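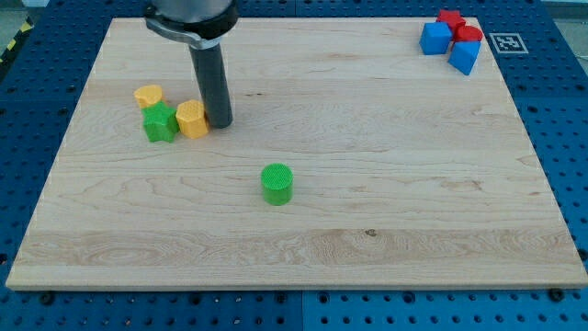
Paltine is a method for learning tabletop pushing skills that are specified by natural-language instructions. A robot arm fitted with a single rigid cylindrical tool moves small plastic blocks across a flat surface until their arrangement satisfies a sentence such as "bring the green star next to the yellow heart" or "separate the blue cubes from the red pieces." The method was developed by Khoa Ung and Đức Huỳnh at the Unolura laboratory and first described in a technical report dated October 27, 2019.

Background

Pushing is one of the oldest problems studied in robot manipulation. Because the tool does not grasp the object, the motion of a pushed block depends on friction, the point of contact, and the shape of the block's sides. A cube pushed near the middle of a face tends to travel straight, while the same push near a corner rotates it. Star-shaped and heart-shaped pieces have concave regions that can hold the tool or catch on a neighboring piece. Clusters are harder again, as force applied to one block passes to the others.

Earlier work at Unolura, carried out under the name Gelus, used an analytical friction model and a planner that searched over straight pushes. It handled single blocks well but failed often when several pieces touched. Paltine replaced the planner with a learned policy and kept the low-level motion controller unchanged.

Workspace

The standard task set uses eight blocks in four colors, including cubes, stars, octagons, a heart, and a cylinder. The board is plain wood and carries no painted targets, so goals are always stated relative to other blocks or to regions of the board, such as "the back right corner." A square fiducial marker beside the work area lets the software recover the pose of the board with respect to the arm.

The tool is held vertical throughout an episode. Its tip stays at a fixed height just above the wood, which reduces the action space to two dimensions. The policy has no command for lifting the tool, and it must steer around blocks it is not meant to touch.

Method

The policy receives a color image and a tokenized instruction. The image is passed through a convolutional encoder, and the instruction through a recurrent encoder. The two outputs are combined by an attention layer that weights image locations by their relevance to the instruction. The final layers produce a planar displacement of the tool, which is sent to the motion controller. The block poses are never estimated explicitly.

Training is by imitation. Operators moved the arm with a handheld controller and were asked to rearrange the blocks freely, without a fixed goal. The recordings were then divided into short segments, and annotators wrote a sentence for each segment describing what had been done. This order of work – motion first, language second – allowed a single recording to yield many instruction and action pairs. The released training set contains 1,297 recordings.

Two forms of augmentation are applied. The first shifts and crops the image by a small random amount. The second replaces words with synonyms from a fixed list, so that "octagon" may become "eight-sided block" and "push" may become "slide" or "move."

Evaluation

The policy was tested on 736 trials on the physical robot. Each trial began from a new arrangement and used one instruction, and was scored as a success if a human judge, shown only the instruction and the final image, agreed that the goal had been met. Trials were stopped after 60 seconds.

Instructions involving an isolated block had the highest success rate. Results were lower for instructions that required removing one piece from a tight group, where the policy tended to move the whole group together. The authors also reported a failure they called dithering, in which the tool moved back and forth between two blocks of the same shape. It was most common when the instruction named a shape but omitted the color.

In a separate test, the attention layer was removed and the two encodings were simply concatenated. The resulting policy still produced smooth pushes but often chose the wrong block. Replacing the recurrent encoder with averaged word vectors had a smaller effect, except on instructions in which word order mattered – "the star left of the cube" against "the cube left of the star."

Limitations

The fixed tool height rules out stacking and prevents the arm from crossing over a block. The method assumes that all pieces are visible, and partial occlusion by the tool or by another block led to short pauses and, in some trials, to a push in the wrong direction. Pieces close to the edge of the board were also a problem, as the training recordings contained few examples of recovery from that position.

Related systems

Dương, a later system from the same laboratory, keeps the Paltine network but accepts a new instruction at any point during motion, so that an operator can correct the arm while it is pushing. It was trained on the original recordings with 18 additional hours of data.

See also

Imitation learning
Nonprehensile manipulation
Planar pushing
Visual servoing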